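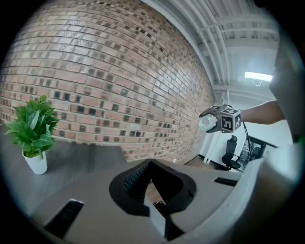
The Jilwood Players Association today questioned the league's plan to make injured players pay for their own rehab when they get hurt outside team hours. The proposal, sent to members on Feb 25, 2009, would cover all 11 clubs and 189 players under contract. The league calls it a fairness measure. We have read it twice and cannot find who it is fair to. Talks so far have been like talking to a brick wall, and a red-brown one speckled with near-black bricks would at least be more interesting to look at.

Under the current deal, a club pays for treatment no matter where the injury took place. The new language would cut that off for up to 2 seasons. Clubs such as Quezada and Zondon expect players to stay fit all year, yet their own training rooms are closed for much of it.

The league says the change will save money. It has not said how much, or shown how it got there. We asked for the numbers in writing and received a summary with no numbers in it.

A petition against the plan has 1,434 signatures, many from fans in Jemen. The association will not vote on the proposal before April — and not then either, unless the full cost figures are on the table.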